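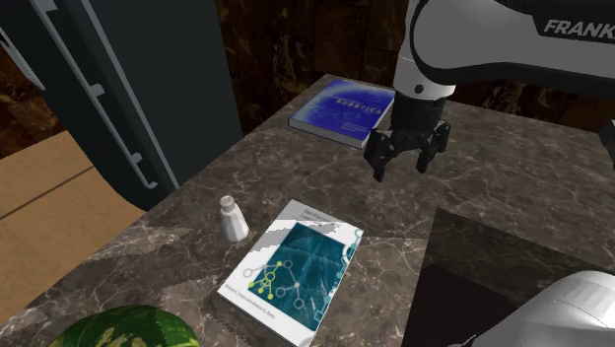 The Jarngate Millers have played junior hockey in the same rink since it opened, and for most of this year their players assumed they were in their final season there. The owners wanted to move the club to Triltora, a bigger town 60 kilometres down the highway with a newer building and more seats.

The league's governors voted the plan down in October. Skesitz and Haque, the two clubs nearest Triltora, argued that a third team would cut into their crowds.

So the Millers are staying, at least until the lease runs out. Manuela Messina, the club's general manager, says season ticket sales picked up after the vote, but the rink still needs a new ice plant and up to 30 per cent of the seats go empty on a school night.

“We need 12 good crowds out of 17 home games to break even,” she says. “Last year we had nowhere near that.”

The town has offered to share the cost of repairs – if the owners sign for longer. They haven't answered yet.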